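Tredamlow Jazz Festival

The Tredamlow Jazz Festival is an annual music festival held over one weekend in the town of Tredamlow. It presents small-group jazz, vocal jazz and big band music on an outdoor stage and in several indoor rooms. The 2025 festival opened on June 14, 2025.

History

The festival grew out of a Saturday night series at the Bindska, a club on the east side of town. Singer and bandleader Azra Leka booked the series and led its house trio. When the club closed for repairs one summer, the remaining dates were moved to the town park and played as a single program. The crowd reached 200, more than the club could hold, and the outdoor event was repeated the following year.
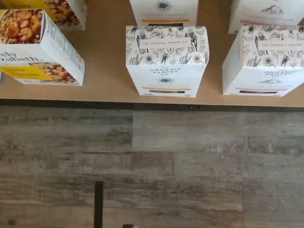
Early programs leaned on local players, most of whom worked in the hard bop style. Leka added vocal groups in the third year and a student big band in the fourth. Attendance first passed 1,000 in the same year the main stage was moved to the lower end of the park, where the ground slopes and sight lines are better.

For a short period the festival was billed as the Pusix Summer Sessions, after a music publisher that paid for the stage. The old name came back when the agreement ended.

Venues

Main stage concerts take place in the park in the afternoon and early evening. Late sets are played at the Bindska, which reopened with a larger bandstand and a new piano. Workshops and talks are held at Restrepo Hall, a former dance hall.

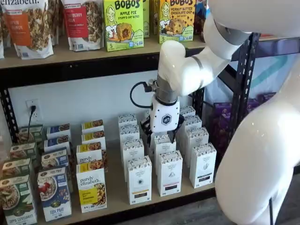 A white robot arm reaching down to boxes on a lower shelf.

Programming

Each edition has two headline concerts, one on each night. The opening night is usually given to a singer and the closing night to a big band. Daytime sets run 50 minutes. A jam session follows the last set at the Bindska and is open to any player who signs the list at the door. 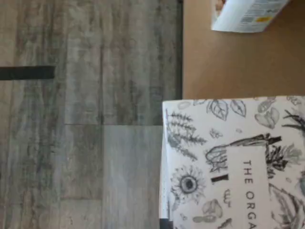 A winter concert in December, begun as a fundraiser, is now part of the regular calendar. It is played indoors at Restrepo Hall and features the student big band with a guest soloist.

Recordings

Two live albums have been issued under the festival's name. The first collects performances from the park, including Leka's long version of a blues she wrote for the club series. The second was recorded entirely at the Bindska and contains only late sets.

See also
List of jazz festivals
Vocal jazz
Big band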